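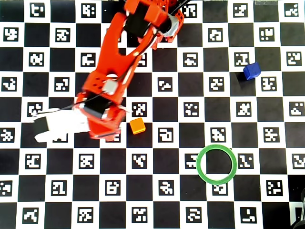
Ticket 1677: Foltalex label printer skips every other label
Opened by Noeline Pryor, Tuesday, November 20, 2018

Hello again, and sorry to be back so soon! Since we moved to the Brunddale office in October, the printer feeds one good label, then a blank, all the way through a roll of 1000. I've cleaned the roller and restarted it twice.

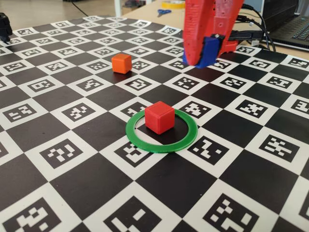

Red cube inside the green ring, on the checkerboard.

Reply from Youssra Gaber: Hi Noeline, no trouble at all! Please open Media, change the gap setting to 6, then hold Feed until it blinks. Let me know how the next roll goes.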